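换季收毛衣

25/09/2019

柜子里的夏天衣服还没有全收完，早上出门已经要加一件外套了。昨天晚上我把床底下的箱子拖出来，开始换季。每年两次，春天一次，秋天一次，做了很多年，一直没有写过，今年想写下来，主要是给自己看，明年春天再翻出来对照。

先说箱子。我用的是Vikska的布箱，带拉链，平放在床底下刚好能推进去。一共三个，一个放毛衣，一个放围巾、帽子和厚袜子，还有一个放被套和毯子。以前用过塑料的，盖子边上的卡扣断了以后就盖不紧，灰会进去。布箱的缺点是软，装得太满中间会鼓起来，推到一半卡在床架下面，要趴下去用手压着推。我去年装得太满，这次拖出来的时候拉链头掉了一个，用回形针代替了。

八月的时候我就想过要提前做，那几天太热，看到毛衣就不想碰，于是拖到了现在。拖到现在的结果是，有两件薄的其实上个星期就能穿了，我一直穿着那件旧运动衫凑合。

毛衣拿出来以后第一件事是通风。箱子里闷了一个夏天，有一股木头和布混在一起的味道，里面的雪松块倒是没什么味了。我把窗户打开，衣服一件一件搭在椅背和晾衣架上，放一个晚上。不要挂衣架，粗毛线的衣服很重，挂一夜肩膀上就会多出两个尖角，第二天用蒸汽也不一定压得回去。搭在晾衣架的横杆上可以，最好在中间垫一条毛巾，不然腰上会有一道印子。

雪松块用细砂纸磨一下表面，味道会重新出来。我磨的时候下面要铺报纸，粉末很细。磨过两三年以后就越磨越小了，今年我换了新的，还是放在四个角上，中间再放一块。我母亲一直用樟脑丸，我不喜欢那个味道，冬天第一次穿上身，坐在公交车里整个人像从旧柜子里出来的。

第二件事是检查。拿到亮的地方，一件一件看领口、腋下和袖口。领口看有没有松，腋下看有没有起球和汗渍，袖口看线头。虫眼一般不大，平放着看不清楚，要把手伸进去，把毛衣撑开对着光。今年找到一个虫眼，在灰色开衫的下摆旁边，还好不在正面显眼的地方。

虫眼要马上处理。开衫我先装进袋子放进冷冻室，冻几天再拿出来补。这个办法我是从别人那里听来的，用了几年，没有出过问题，有没有用我也说不准，总之比较安心。补的时候用的是Ruchti的补线，灰色买得不太对，比衣服深一点，近看能看出来。我母亲补东西是完全看不出来的，她会从衣服里面的缝份上抽一小段原来的线。我试过一次，抽断了，就放弃了。

第三件事是去球。去球器我有一个，充电的，用起来声音很大，晚上不太好意思开。粗的条纹毛衣不能用去球器，刀头会把线圈勾起来，我用小剪刀一粒一粒剪，很慢，边听广播边剪，一件要剪很久。细的羊毛衫用去球器没有问题，但是下面要垫一个硬的东西，我垫一本杂志，塞在衣服里面，刀头走起来比较平。腋下那一块最多，不要一次刮干净，刮多了那里会变薄。

然后是叠。叠衣服我一直在床上叠，桌子太小，袖子一摊开就垂下去了。床上要先把被子拉平，被子不平，衣服也放不平，叠出来是歪的。我现在铺的是那床青绿色和白色的大格子被套，Bruria买的，洗过很多次，颜色没有怎么掉。拿它当底也方便，格子有横有竖，叠的时候袖子和下摆可以对着格子线放。

条纹毛衣比素色的好叠，也比素色的难叠。好叠是因为两边的条纹对上了就说明叠正了，难叠是因为没有对上的话一眼就能看出来。我那件橙色、浅黄、蓝色和灰色横条的，年年都要叠两三遍。它的下摆是一圈宽的灰色罗纹，比较厚，往上翻的时候总是弹开，所以我不从下摆开始，先把领口和肩膀那一截折过来，压一下，再收袖子，最后才动下摆。 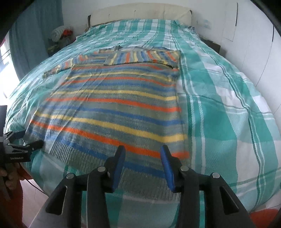
厚毛衣应该卷起来放，卷了不占地方也没有折痕，Hermine Bachmann去年在我写收纳的那一篇下面是这样留言的，她还说她的毛衣全部竖着放在抽屉里，从上面看下去一目了然，叠的话拿最下面那件总要把上面的全部弄乱。

我后来照她说的试过。细的羊毛衫卷起来确实好，放在抽屉里一排，找起来很快，拿一件也不影响旁边的，所以细的我现在都卷着放。粗线的我卷了两件，效果不太好。一是卷出来太粗，抽屉关不上；二是我卷得不够紧，放几天自己松开了，变成一团。她可能有什么手法，我在下面回复问过，她说先对折再卷，从领子那头开始，卷的时候用膝盖压着。我用膝盖压了，还是松。所以粗的还是叠，放在架子上，一摞不超过四件，这样拿最下面的也不算太麻烦。

至于折痕，她说得对，叠久了会有。我的办法是每次放回去的时候换一个地方折，这次对折，下次折成三段，不要老在同一条线上。春天收进箱子的时候，折的地方塞一卷薄纸，就是买鞋子的时候鞋盒里那种。今年拿出来看，塞了纸的几件好很多，没有塞的那件深蓝色高领，胸口还是有一条横的印子，挂在浴室里，洗完澡关上门放一会儿，印子浅了，没有全消。

下面写一下叠的顺序，明年照着做。

毛衣正面朝上摊平，用手掌从中间往两边抹，不要拉。

把领口和肩膀那一截往下折，领子大概到胸口。

袖子一边一边收进来，袖口不要超出另一边的衣身。

下摆往上折，盖住袖口。

翻过来，再拍两下，放到架子上，折口朝里。

高领的先把领子往后面翻平再开始，不然领子会鼓一个包，上面压什么都放不稳。有纽扣的开衫扣上最上面和最下面的两颗，中间不用扣。带帽子的不算毛衣，我挂起来。

我知道一般的教法是先收袖子再对折，肩膀最后才动。我试过，粗毛线的那样叠肩膀会散。各人的衣服不一样，架子也不一样，我的架子比较浅，按一般的教法叠出来会伸出去一截。

再说洗。有人收之前洗，有人穿之前洗，我是收之前洗，穿之前不洗，只通风。穿过没有洗的衣服放一个夏天最容易招虫，这一点我吃过亏，有一年偷懒，一件米色背心只穿过一次，觉得不脏就放进去了，拿出来的时候后背有三个洞。从那以后不管穿没穿过几次，收之前全部洗一遍。

洗的时候用Kondivora的羊毛洗涤液，凉水，手洗，泡的时间不要长。条纹的毛衣单独洗，第一次洗的时候橙色掉了一点，水是淡淡的橙色，浅黄的条纹没有染上，算运气好。洗完不拧，放在大毛巾上卷起来踩一踩，再平摊晾干。平摊的时候顺手把尺寸整理好，袖子拉成一样长，下摆的罗纹往中间收一收，干了就是那个样子，以后再改很难。

今年数了一下，毛衣和开衫加起来21件。写出来有点不好意思，去年冬天常穿的其实就是那几件。我留了一个袋子，把不穿的放进去，放进去的有一件紫色的，领口太紧，每次套头都要摘眼镜；还有一件是别人送的，很软，但是掉毛，穿过以后黑裤子上全是。条纹的那件也犹豫过，颜色多，不好配，一般只能配深色的裤子。最后还是留下了，它最暖和，在家里穿不用想配什么。

夏天的衣服收起来比毛衣简单得多。棉的T恤洗干净，干透，叠好直接放进去就行。要注意的是干透，九月晾的衣服摸上去凉凉的，常常以为是干的，其实里面还有一点潮。我收的时候会多晾一天。亚麻的裤子不要叠得太紧，不然明年要熨很久。泳衣今年一次也没有用上，原样放回去了。

床底下趁箱子拖出来的时候吸了一遍灰，找到一只袜子和一支笔，袜子的另外一只上个月刚扔掉。箱子底也擦了，用半干的布，擦完开着口晾到今天早上才装东西。

还没有做完的事情：围巾没有叠，现在堆在椅子上；灰色开衫还在冷冻室里，星期几拿出来我没有记，要找一张纸贴在冰箱门上；布箱的拉链头要去裁缝店问一问能不能配。大衣等下个月再说，现在拿出来没有地方挂。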